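Produce Area: Frequently Asked Questions
Kellik Community Food Hall

The answers given on this page apply to the loose vegetable section at Kellik. They are reviewed each June. Customers who collect pre-packed orders should consult the separate collection page.

When is the produce area open?

The produce area opens at 8.30 a.m. and closes at 6 p.m. Bins are filled before opening and topped up in the early afternoon. Customers may still pay at the main till for fifteen minutes after the produce area has closed.

What are the display fittings made of?

The fittings are chiefly of wood and were supplied by Jidau. Some of the panels are slotted, and the slots must be kept clear of leaves, soil and labels. Customers are asked not to push paper, bags or receipts into them.

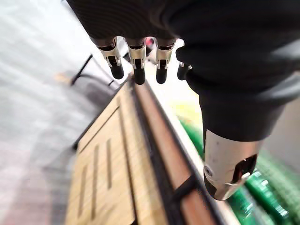

Fung wrote to ask whether the wood could be wiped down with ordinary washing-up liquid, having noticed soil in the grooves late in the afternoon. The reply given was that a well-wrung cloth and plain water are used during the day, and that a mild soap solution is used after closing. Strong cleaners are not permitted on any surface that touches food. Soil in the grooves is removed with a dry brush before any water is applied.

How are the vegetables arranged?

Vegetables are kept in slanted bins so that the contents may be seen and reached from the front. A single bin may hold more than one kind where quantities are small. Dividers separate one bin from the next, and customers are kindly requested to return any item they do not want to the part of the bin from which it was taken. Items should not be left on the shelf above.

May I choose my own vegetables?

Yes. Customers are free to choose individual items. Please lift vegetables out from the top of the pile and avoid pulling at those underneath, as the bins are sloped and the contents may slide forward. Cucumbers and gourds mark easily and should not be pressed to test for ripeness.

Is there a limit on how much I may buy?

A limit of 40 items of any one kind applies to each customer per visit. Schools, kitchens and catering businesses requiring larger amounts should place an order through Prosevance, our ordering service, before noon on the preceding working day. There were 1,019 registered Prosevance users when this page was last reviewed. Registration is free of charge.

Are baskets provided?

Baskets are available for use within the hall. They must not be taken to the car park or used to store goods at home. A basket may be placed on the floor while vegetables are being chosen, provided that it does not block the way for wheelchairs and pushchairs. 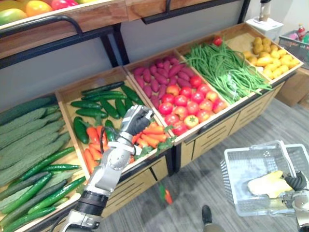
Carrots, cucumbers and gourds in the loose vegetable bins.

How are loose vegetables priced?

Carrots are sold by weight. Cucumbers and gourds are sold singly. The price in force is the one shown at the till at the time of payment. Carrots should be weighed before they are placed in a bag with other goods.

What happens to vegetables that are not sold?

Sound vegetables remaining at the end of the day are moved to the cold room and checked again the following morning. Those which are bruised but fit to eat are offered in mixed bags at 80 pence each. Anything unfit for sale is composted. Last year 2,130 mixed bags were sold.

How should I store vegetables at home?

Carrots keep best in the refrigerator with any leafy tops removed. Cucumbers should be kept dry and placed away from the coldest part of the refrigerator. Gourds should be left unwashed until they are needed. Cut vegetables should be covered and used promptly.

How do I report a problem with an item?

Please bring the item and the receipt to the enquiry desk by closing time on the day after purchase. An exchange or refund will be given at the desk. Problems with Prosevance orders should be reported through the ordering service, quoting the order number.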